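Subject: Re: [clothes-mending] Fading, shrinking and whether to wash new jeans at all
From: Ynyr Gwynne
Date: 3/7/23

> I've been given a pair of rigid jeans, never washed, and I'm scared
> of them. One site says soak them in the bath, another says wear them
> for six months first. They're a bit long and a bit tight at the
> waist. Do I hem before or after? And will the blue end up on my sofa?
> Also my old pair has gone at the inside thigh and I'd love to save
> them if they can be saved.

Oh, what a good set of questions, and I'm so glad you asked them on the list because I've been wanting an excuse to go on about this!

First things first: soak before you hem. Always. Unwashed cotton denim can lose a good bit of length the first time it meets water (the leg more than the waist, usually), and if you've already cut them to the perfect length you'll be showing your ankles by teatime. I learnt this on a pair of Kristiansens that I'd saved up for all through November. Lovely cloth, beautiful pockets, and I took them up the night they arrived. My nephew has them now.

Lukewarm bath, inside out, forty-five minutes or so, no soap. Push them under every so often and don't be alarmed by the colour of the water. Then hang them by the waistband, buttoned, somewhere with a bit of air. They'll feel like cardboard when they dry and you'll think you've ruined them - you haven't, wear them round the house for an evening and they'll come back to you.

About the waist. A tight waist on rigid denim nearly always gives, so don't go letting anything out until you've worn them for a couple of weeks. If they're still biting after that, button them while they're damp and put them on for an hour. Not comfortable, but it works a treat.

As for the sofa, yes, I'm afraid it might. New indigo rubs off on anything pale, and it's the rubbing that does it more than the wet. I keep a dark blanket on my chair for the first month. A cold wash or two calms it down no end, and I never bother with vinegar or salt any more as I couldn't see that either made the slightest difference.

Now, your old pair!! Please don't throw them out. The inside thigh is the most mendable place on a pair of jeans, as it hardly shows and you can be as messy as you like. Cut a patch from something a little lighter than the jeans themselves (heavy patches just tear the cloth at their edges), tack it on the inside, and go over the thin bit with rows of running stitch in the same direction as the leg seam. Carry on well past the worn part into sound cloth. If you've a machine, so much the better, and a plain zigzag will do. 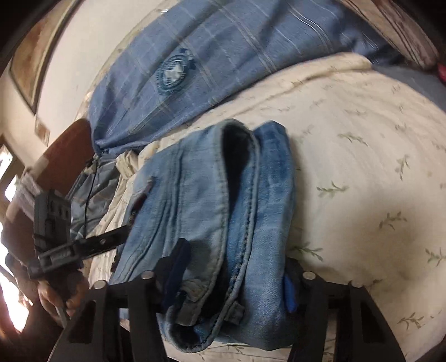
Thread matters more than people think. I used ordinary sewing thread for years and wondered why everything popped at the seat. Esov do a stronger one on a 200 metre reel that runs through my old Tanden without any fuss, and I use a size up in needle when I get to the thick bits by the crotch seam. Go slowly there and turn the wheel by hand - I've broken enough needles to know!

If you're anywhere near Brumness, the haberdasher's behind the market keeps a box of denim offcuts under the counter. You have to ask. I came away last time with enough for every patch I'll need until I'm 109, plus a bit of stripy ticking that makes gorgeous pocket bags.

Do write back and say how the soak goes, and what length you lose. Measure the inside leg before and after if you can bear to, I'd love to know.

All the best,
Ynyr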